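Rutirberg: Player's Guide
Section 4. Controllers, saves and your first match

June 2026
By Conceição Teixeira

Clear a bit of table before you start. Rutirberg is a two-player game and elbows are a factor. 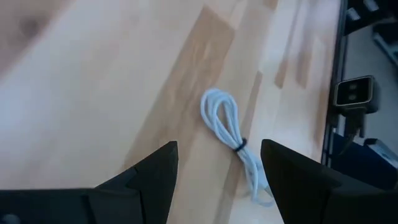
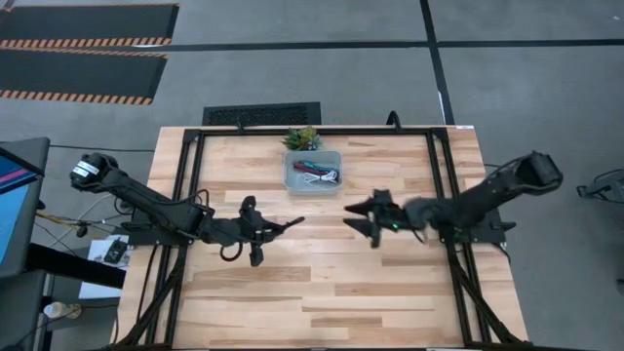
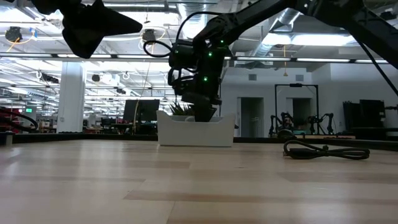 1. Start the game and wait for the Jadska logo. It can't be skipped. We have asked.

2. Press any button on the first controller. That player is now Moura and holds the bridge. The second player gets Mullcombe and the mud.

3. Open Options, then Sticks, and set the dead zone to 21. Older controllers drift, and a drifting Moura walks into the river with great dignity.

4. Choose a save slot. Slot 1 is overwritten by autosave every 900 seconds, so keep anything you love in Slot 2.

CAUTION: Don't switch off while the little lantern is flickering. Your save will still load, but all your soldiers will be called Soldier.

5. Set the starting gold. We suggest 2000 for a first match. With 3000 both sides buy catapults straight away and the evening goes downhill.

6. Hold both triggers to begin. If only one player holds them, the game waits. It is very patient.

NOTE: Swapping sides mid-match is allowed from the pause menu if both players agree. They rarely do.

NOTE: Online play arrives with the August update. Until then the Online button plays a short tune.

7. To surrender, press Back twice. Pressing it three times surrenders and then taunts the winner.

For catapult controls, see Section 5.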